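4.2 Unfinished work and the shared stash

We turn now to something that came up in nearly every conversation, although we had not thought to ask about it in the first round of interviews. Knitters in the Rekley circles talked a great deal about the projects they had started and put away, and they talked about them with real fondness. A half-made cardigan in the bottom of a bag was seldom described as a failure. More often it was resting, or waiting for the right winter, or (in one case) waiting for a grandson to stop growing.

Of the 282 diary entries we collected, a good many dwell on this point, and they do so at a length that surprised us. People wrote down where the yarn had come from, who had been with them when they bought it, and what it had first been meant for. The finished garment, when there was one, often got a single line. Earlier work on the Zellholm guild by Hennessy treats the stash as a kind of larder, to be filled in good times and drawn on in lean ones, and our diaries fit that picture rather well.
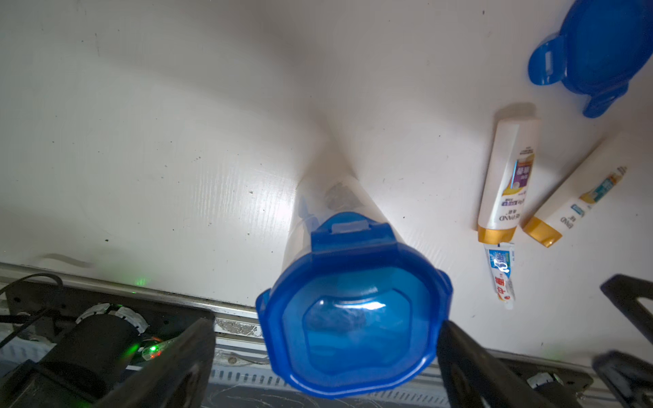

Figure 3. Storage container with a bright blue lid, on a white tabletop.

Where our knitters differ from those at Zellholm is in how freely the yarn moves about. In the Cherkaoui group, which meets on the upper floor of the old library, wool is handed on so often that its first owner is sometimes forgotten altogether. One member told us of a mustard four-ply that had passed through the whole table before it became a pair of mittens, and she was quite unable to say whose it had been. The Starnetti group is more careful. Its members keep their own balls and their own needles, and lend by the evening – but they will happily sit for hours helping somebody else to match a dye lot.

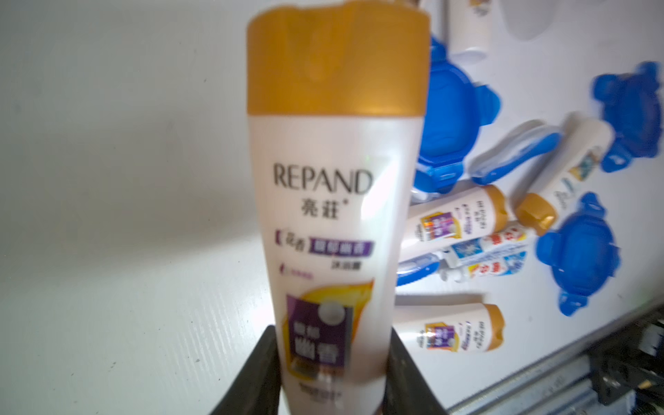

This care about matching deserves a little more room than it is usually given. Several diarists described holding two balls up to a window at different times of day before they would agree to join them in the same sleeve. Others preferred to alternate rows from the old ball and the new, so that any change in shade was spread gently across the work. Both habits were learned by watching, and we found very few people who could say when they had picked them up.

There is also the matter of ripping back. We had expected some sadness here and we did find a little, particularly where the knitting had been done during an illness in the family. For the most part, though, people spoke of it cheerfully, as a way of getting their wool back.
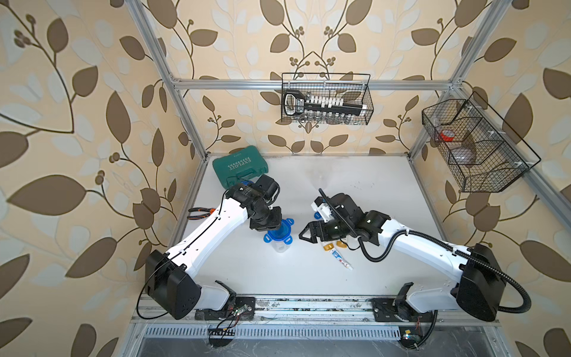 By April most of the circles had begun to think about lighter yarns, and the diaries change in tone. Cotton appears, along with a fair amount of grumbling about splitting plies and sore thumbs, and the heavier projects go back into their bags for the summer. We return to this seasonal putting-away in the next section, where we look at the two groups whose members kept writing until the autumn and whose entries let us follow single garments from one winter to the next.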